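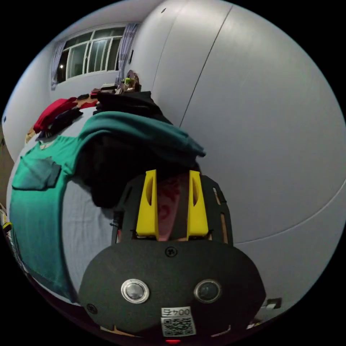 Slide 1. The pile, evening, teal T-shirt on top.

Speaker notes – "The Bed Is Not A Shelf" – Otwood library evening talk, 19 February 2019
Nabila Ouazzani

Start without hello, just leave slide up. Let them look. Wait for the first laugh.

Then: who has one of these at home right now. Hands up. Mine goes up too.

Point at teal T-shirt. It has a chest pocket, it's spread over half the heap and it hides whatever is under. Black thing bunched up beneath it – could be trousers, could be a top, can't tell from here. THAT is the problem with a pile. You only own the top layer.

Other black one at the far end, folded. Somebody started folding! And the rest is just heaped. Ask the room: who folds the first one nicely and gives up. (They always laugh here, let them.)

Red and navy by the window end. Leave those, come back when we do color.

Small things under the window at the end of the bed, little white box etc. Every bedroom has this corner. Don't get stuck on it, I went over by 11 minutes in October because of that corner.

Main bit – why the bed
Flat, big, waist height, right there. Best sorting table in the house.
But you need it back by bedtime. So there's a deadline built in, use it.
After dark is when most people do this. Tired. So the method has to be stupid easy.

The method (write on board, big letters)
1. Spread. No deciding yet
2. Pull by type. Tops, bottoms, knits, thin stuff
3. Fold a whole type before touching the next one
4. Put away that type. Walk it over. Now
5. Next type

People want to skip 4. Do not let them skip 4. A folded stack on a bed is a pile by midnight, tell the story of my sister and the cat if time.

DRINK WATER

Slide 2 coming, knits and prints.

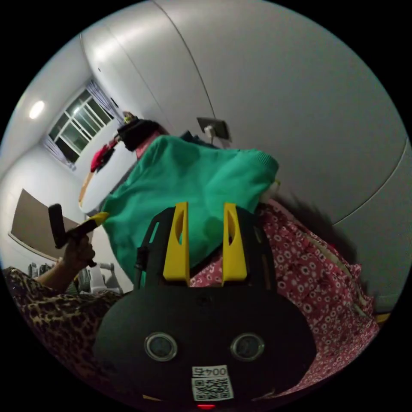 Reading time: 4 min

Green sweater first. Bright green, knitted, in a heap. Knits go flat. No hangers, shoulders go pointy and they never come back. Say it twice.

Look for the ribbed hem, you can see it down the right side. Find the hem and you know which way up the thing is. Sounds silly, saves so much flapping about. Hem toward you, sleeves in, fold in thirds, done.

Demo w/ own sweater from bag (the gray one, NOT the wool one, it sheds on the table).

Pink one with the white flowers. Busy prints: fold so the print shows on the outside edge. Then you find it in the drawer in one look. Plain ones you can be lazier. Someone will ask about slippery fabric – roll it, move on.

Color question, go back to red + navy here. I don't sort by color. Jilen course teaches color first, fine if you've got time and a big closet. Type first, color after if you still have energy. Don't be snippy about Jilen, two of their people might be in teh room.

Wardrobe. Big white one, curved doors, very smooth. Lovely. Also easy to shut on a mess. So my rule: doors open the whole time you're sorting. Open doors = you can see the gaps, and you walk less. Mention shelf dividers, the Flutari ones I use, cardboard works just as well.

Light. Ceiling light on, always. Navy and black are the same color at night with only a bedside lamp. Everyone has gone to work in one navy sock and one black.

Questions, likely ones
– How often? Once a week, same evening.
– Kids' clothes? Same but smaller types, more of them
– What about stuff worn once? Hook or chair, more than five items and it's wash day
– Do I throw things out while sorting? No. Seperate evening. Mixing the two is how you end up sitting on the floor at eleven with one shoe

If projector dies: do the sweater demo twice and take questions, it's fine.

Handouts are in the Karabulut bag by the door. Key goes back to front desk, alarm code 3701, cross this out before sharing notes!!

Last slide is blank. Thank them, ask for the chairs to be stacked.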